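Gukau Paper Mill Open Day: Pulp, Puddles and a Very Good Lunch

Posted 14 May 2019

I have wanted to see inside a working paper mill since I was at school, when we made lumpy grey sheets out of egg boxes and a pair of tights. So when Gukau opened its doors for the day I booked the first slot going, packed two pairs of socks (wise!) and got there before the gates were unlocked.

The mill sits at the bottom of a steep lane beside the river, and you smell it before you see it. It isn't a bad smell, more like wet cardboard and porridge. We were given earplugs and a sticker with a group number, and I was in group 4, led by Kulap Sitthichai. She has worked on the vat side for years and talks about fibres the way other people talk about their dogs. I could have listened all day.

We began in the rag store. Most of what Gukau makes is cotton paper for printmakers and bookbinders, and the raw stuff arrives in bales as tall as I am. From there the cotton goes to the beater, a great oval trough with a roller at one end that they call Fokier, after the man who sold it to them. It was running when we went in and you could feel it through your shoes. Kulap scooped some pulp into a jar of water and held it up to the window so we could see the fibres drifting about. Beat it for a short time and you get a soft, thirsty sheet. Keep going for hours and it turns crisp and almost see-through. Same cotton, same water!

Then the vat room, which was the bit I'd come for. Two people were pulling sheets by hand, dipping the mould, lifting it level and giving it that little shake, front to back and side to side, before the water drains away. They let us have a go. My first sheet had a hole in it, my second was thick at one end like a doorstop, and my third was (I'm told) "nearly paper". I have it on my desk now and I'm ridiculously proud of it.
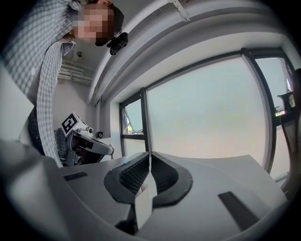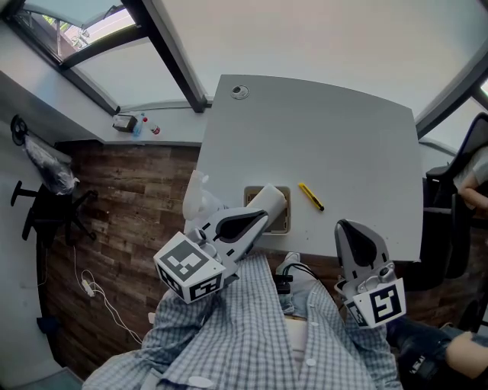

Drying takes far longer than I had imagined, and it's where a lot of the quality comes from. The damp sheets are pressed between felts and then hung in the loft, in small batches so that the edges don't curl, and the shutters are opened or closed by hand depending on the weather. In December a heavy sheet can stay up there for a week. The loft is all beams and rope and soft light. I went back up to the loft twice and would happily have moved in.

After that came sizing, where the sheets are passed through warm gelatine so that ink sits on top and doesn't spread. We tried a dip pen on sized and unsized scraps, and mine made a lovely fat blot on the unsized one. The woman next to me restores old maps and explained why she always tests a corner first. She'd brought a sample from another mill, Sorico, to compare, and we passed both round with our eyes shut. The Gukau sheet had more of a rattle to it. I'd never thought of listening to paper before.

Lunch was in the yard: lentil soup, cheese rolls and a ginger cake that went very quickly. The mill shop is through the arch behind the yard, and do leave time for it. They sell offcuts by weight, and there's a heavy cream paper called Fung that I bought far too much of. Lino printers should head straight for the bottom drawer on the left.

A few practical things if you're going next time. The car park fills early, but the 651 bus stops at the top of the lane and it's a pleasant walk down (less pleasant back up with a bag of paper). Floors in the vat room are wet, so wear proper shoes. The loft is up steep wooden stairs with no lift, though the ground floor is level all the way through. Tours last 3 hours with a break, and children are welcome if they can manage the noise of the beater.

I've already put my name down for the marbling weekend.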